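Simulationspaket für Greifarme in zweiter Fassung

Derard bietet die Simulationsumgebung Skustaris seit dem 2018-12-30 in Version 2 an. Das Paket enthält 1.243 Greifszenen -- 1.215 davon sind für den Betrieb mit zwei Armen ausgelegt.

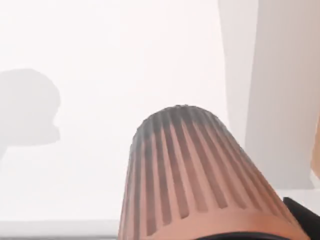 Skustaris 2: geripptes Objekt in Nahansicht, rechts unten ein schwarzes Bauteil. Rendering: Derard

Der Schattenwurf wird in Version 2 je Lichtquelle getrennt berechnet und lässt sich abschalten. Wie fein er aufgelöst ist, zeigt die weiße Tischfläche vor dem türkisfarbenen Regal: Der T-förmige Schatten ist klar umrissen, der Streifen am rechten Rand bleibt kontrastarm.

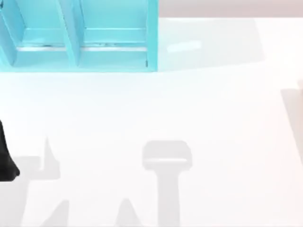
Lizenzen gelten für fünf Arbeitsplätze. Den Vertrieb übernimmt Van Dusen in Drurside, die Auslieferung beginnt im Januar. Im leeren Regal aus Version 2 können Anwender eigene Objektmodelle ablegen -- ein Importfilter liegt bei.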